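Robot Manipulation Laboratory
Handout 6: Loss of grip on the switch task, a fault case

Last updated: 7/6/18

6.1 Background

The case concerns the hand-held gripper work done for the Fernodden project in March. An operator carries the gripper by hand and performs a task with it. The recorded finger opening and gripper path are then used to train a policy, which runs on an arm fitted with the same fingers. The task was to press one named rocker switch on a multi-outlet power strip and leave the others alone.

The archive held 1,506 recordings. After the checks in 6.4, 1,267 were kept. The rest carried the fault described below, and the first trained policy was built before anyone had removed them.

6.2 What went wrong

On the arm, the policy approached the strip correctly, closed on the housing, and then pressed beside the switch. In the worst run the fingers slid along the housing, one fingertip came down on a socket face, and the arm went on pushing until the force limit stopped it. The strip was unplugged at the wall, as the lab rules require. Had it been live and the fingertip metal, the result could have been a short circuit through the gripper frame.

The first report blamed the vision model. Nadège Lefèvre repeated the run with the switch position entered by hand and got the same miss, which ruled that out.

6.3 Cause

The finger opening is read from an encoder on the drive side of a Drirkus coupling. The coupling is held by one set screw. With the screw loose, the drive side turned a little before the fingers did, so the recorded opening was smaller than the true opening. The error depended on direction: close to zero while opening, largest just after the start of closing.

Two points made the fault hard to find.

(a) The zero check was done with the fingers fully closed against each other. In that position the slack is taken up and the reading is correct.

(b) The operator corrected for the slack without noticing. A person watching the fingers simply squeezes until they touch. The recordings therefore looked like good demonstrations, and every one of them was marked as a success.

The arm has no such habit. It closed to the recorded value, held the strip too lightly, and the strip shifted when the press began.

6.4 Checks now in force

1. Before each session, close the fingers on the Besnard gauge block, open, and close again. Compare the two readings with the block width. The check at full closure stays, but does not replace this one.

2. Repeat after every 20 recordings. If a check fails, set aside all recordings back to the last good check.

3. Mark the set screw head with paint and look at the mark when the fingers are changed.

4. Unplug the strip at the wall before the gripper is brought near it. Switching it off at the rocker is not enough. A lit indicator means stop.

5. On the arm, the force limit for this task is 25 N. Do not raise it to finish a run.

6.5 Remaining questions

The Novton controller logs motor current, and a sudden rise in current marks the moment of contact. In principle the slack can be estimated from the gap between the start of closing and that rise, and the rejected recordings could then be repaired. This has been tried only on rigid objects — a strip that can slide gives a much less distinct rise.
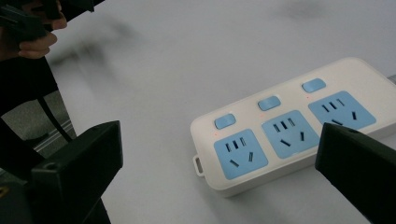
For the next session, read 6.3 again and work out the sign of the opening error for a closing move that is interrupted and reversed halfway. Bring the sketch of encoder reading against true opening, with both directions drawn on the same axes.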